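December 19, 2023. Gripper comparison, left and right arms, wooden blocks

Started late. Azlan had the controller cabinet open when I got in and wanted to re-seat the network plug before anyone moved anything, so the first run was after ten.

Purpose, for whoever reads this after the break: Haugen want us to say whether the Prendine fingers are worth swapping in across both arms. Their note says the Prendine set gives "more dependable pinch on small rigid parts". More dependable than what, and measured how, the note leaves out. I have asked twice. Until I get an answer I am treating it as advertising.

What we are comparing: the old two-finger gripper with the flat pads we have used since April, and the same gripper body with the Prendine finger set bolted on. Same body, same motor, same cable. If there is a difference it ought to be in the fingers, and if there is a difference in anything else I want to know why before it goes in a report.

Blocks are the ones Duván cut. Cubes and longer ones, sanded by hand, so the faces are not all square to each other. Gerasimos says this makes them useless for a comparison. I say it makes them the sort of thing people pick up. We did not settle it. Compromise: every block goes through both finger sets, in the same order, and we mark a corner in pencil so it goes down the same way round.

Setup notes. Right, so force limit. The setting in the controller is called "grip effort" and goes up in steps, and none of the paperwork says what a step is in newtons. Hemi put the little spring gauge between the pads before lunch and the reading wandered enough between closes that I don't want to write a conversion down. We picked step 4 and left it there for both. This is arbitrary. It is written here as arbitrary so that it doesn't turn up in a slide in the new year as "optimised".

Close speed left at the default. Approach height set by hand on the first cube, then saved as a waypoint. Log file for the morning is 1621 on the shared drive, under Pikwood, which is the wrong folder, but the logger still has last month's project name baked in. Narendra knows. Do not move it until he has fixed the path or the afternoon plots will break again.

Old fingers first. Dull, mostly fine. They close, the block comes up, the block goes down. Where they struggle is when the cube is turned a bit from the finger line: one pad touches early, the cube swivels, and you end up holding it on an edge. It still lifts. Then it goes down crooked and the next pick is worse. I had been putting this down to the pads being worn, and they are worn, but Hemi flipped them to the clean side and it did the same thing. So, geometry or approach angle. Wear was my theory and I'm dropping it.

Two outright drops with the old fingers. Both on the longer block, both picked near one end because the saved waypoint was for a cube and I had forgotten to change it. I am logging them as drops because they were drops, with a note saying operator. Gerasimos wanted them taken out. If we take out our mistakes on the old fingers we have to take out our mistakes on the new ones too, and I don't trust us to be even-handed about that once the supplier is on the phone. 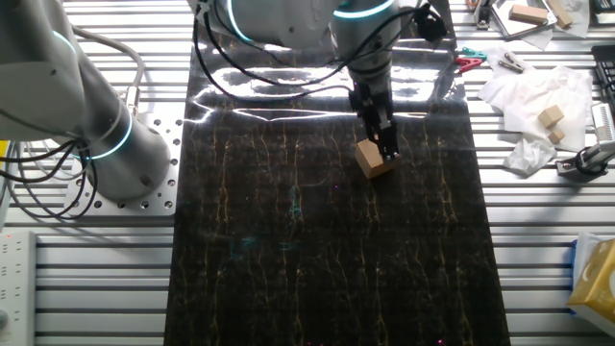

Prendine fingers on after lunch. Fitting them took longer than the leaflet claims. The screws are shorter than the old ones and one of the inserts didn't want to bite; Azlan backed it out and tried again with the other driver. It is in, it is firm, but I would want to look at it again after a week of use. If these are going to be changed over regularly, and Haugen seem to think they will be, that insert is the first thing I would expect to go.

First impression: quieter on contact. I noticed I was already inclined to like them for that and it has nothing to do with grip.

Square-on picks: no difference I could see. Both sets do it. If Haugen's demonstration was all square-on picks, and the clip they sent was, then the clip shows nothing.

Turned picks: better, I think. The cube settles between the fingers sooner and comes up flatter. I say "I think" because by the afternoon we were also better at placing the cubes. The pencil marks help you put the block down the right way round but they don't stop you nudging it a hair straighter once you've learned what the gripper likes. Hemi spotted himself doing it. I expect I was doing it as well and didn't spot myself, which is a decent argument for the person placing the block not knowing which fingers are on. Hard to hide when they are right in front of you. Card screen? Ask Duván.

Long block, picked near the end, on purpose this time, so as to repeat the morning's mistake fairly. It drooped but held. Repeated it, held again. That is 2 for 2 against two drops, and I can already hear how it will sound when someone reads it aloud to Haugen. It's hardly any data. The block was the same but the pick point was set by eye. I'm keeping it in the notebook and out of the summary until we've done it with a proper saved waypoint for the long block.

One thing I don't like. On release, the new fingers hang on to the cube a fraction longer on one side, and it lands slightly turned. Not every time. Azlan says it's the pad material and will go off once they've been handled a bit. Could be. It could also be that iffy insert letting one finger sit at a very slight angle, and I would sooner rule that out than wait for it to wear in. Nothing measured here, only watched.

Surface: Gerasimos doesn't want the mat used for the vision side because the glare moves when the arm does, and he is right that the block finder lost a cube once while the arm was over it. For the finger comparison it doesn't matter, as we were running on saved positions with the finder switched off. For anything with the camera in the loop it probably does. Plain matt cloth next time and see whether his complaint goes away. If it doesn't, the lamp is the next suspect.

Second arm: did not run it today. The plan said both arms, alternating. After the morning's delay I decided one arm done properly was better than two done in a rush. The price of that is we can't say anything about whether the fingers behave the same on both, and Haugen's question was about both. That will have to go in the reply in plain words.

Cables: the loop at the wrist tugs when the arm turns to the far end of its travel. It did it with either finger set, so it isn't a point for or against, but it may be adding a little twist at the moment of pick-up. Narendra has offered to re-route it with a longer tie-off. Please do it before the next session and not halfway through one.

Where this leaves us, in my view, and Gerasimos can write his own underneath:

Square picks, no reason to buy.
Turned picks, perhaps a reason, not shown yet.
Long block, interesting, far too few tries.
Release, possibly worse than what we have.

Trurstead have been asking Haugen the same question for their own line, so whatever we send will get passed along. I'd like it to be the version with the doubts left in.

To do
Azlan: take the new fingers off, check the insert, refit, photograph the seat.
Hemi: saved waypoint for the long block, middle and end.
Narendra: log path, wrist cable.
Duván: card screen, and more long blocks if there's any of that timber left.
Me: write to Haugen again about what "dependable" was measured against. Third time.

Left the controller on step 4. If you change it, write it in here.

Added, same day, later: Gerasimos has read this and says the release problem shows up in the morning runs too, if you watch them back. I watched three. It's there in one of them, fainter. So "possibly worse" above should read "possibly the same". Will go through the rest of 1621 tomorrow with him sat next to me so we argue about it only once.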